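Chapter 8
Household Inventories as Historical Evidence

8.1 Scope of the chapter

Chapter 7 dealt with wills. This chapter deals with the probate inventory, a list of the movable goods of a dead person, usually with a value placed against each entry. Wills and inventories were often filed together and are still often read together, but they were made by different people for different ends. A will records what the testator wished to say. An inventory records what the appraisers were obliged to list, and the wording is theirs.

The main body of evidence used here is the Clendon series, which contains 656 inventories. It was first edited by Ebuka Uzor, whose numbering is followed throughout. Where a reading differs from Uzor's, the difference is given in the notes at the end of the chapter. Shorter extracts are taken from the Watano and Lungu papers. Students who have not worked with older handwriting should read Appendix B before attempting the exercises.

8.2 Omission and the low-value object

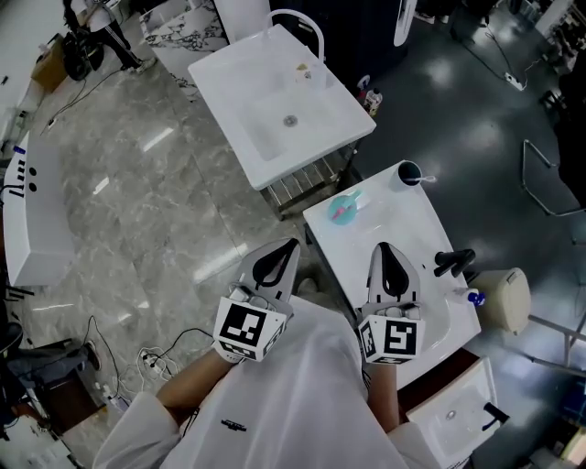 An inventory is a poor guide to the smallest goods in a house. Appraisers were paid for the task as a whole, and entries of low value were commonly swept into a closing phrase such as "other small things" or "lumber and trash". Mustonen (2000) calls this the residual entry and shows that its share of the list rises as the total value falls. The problem is easily restated in present-day terms. A toothbrush laid across the rim of a cup, a small white bottle with a blue cap, a round light-blue container with something pink in it: a clerk listing the goods at this basin would be unlikely to give any of them a line. All are evidence of habit, and a historian of bodily care would want them before the bed or the silver.

It follows that absence from an inventory does not show absence from the house. The point is often accepted in principle and then ignored in practice. Domnica Jitaru's study of washing and dress counts basins and ewers across the Clendon series and reads the rise in their number as a change in behaviour. Toprak's reply is that the basins grew dearer over the same period, and so passed the point at which appraisers troubled to name them. Both positions are set out in full in section 8.5. The series alone does not settle the matter.

8.3 Fixtures and movables

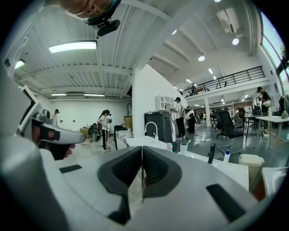
The second difficulty is legal. Goods attached to the building generally passed with the building and were left out of the list, though local custom varied and appraisers were not consistent. Wainscot, window glass and built-in cupboards appear in one parish and vanish in the next. The test applied was usually one of attachment: could the thing be taken away without damage to the fabric? Applied to a modern interior the same test gives awkward results. The long rectangular ceiling light and the wall-mounted air-conditioning unit beside the round spotlights are fixed, and would probably be left out, yet both tell us more about how the rooms are used than many a loose chair. The corrugated ceiling and its exposed beams would be excluded without argument.

Mircea Jitaru proposes that each series be tested for its local rule before any totals are drawn from it. His method takes 30 documents, marks every doubtful item as fixed or movable, and checks whether the appraisers agree with one another. In the Hirner sample they did not. Two men valuing houses in the same street treated the hanging of a door in opposite ways, and one of them changed his practice between spring and October.

8.4 Terms used in this chapter

Appraiser: a person sworn to list and value the goods.
Residual entry: a closing line that groups goods not named singly.
Fixture: an object held to pass with the building.
Room heading: the name of a room placed above the goods found in it. Room headings are missing from many of the shorter Clendon lists, and Uzor's edition supplies them in square brackets. Supplied headings should not be cited as evidence of room use.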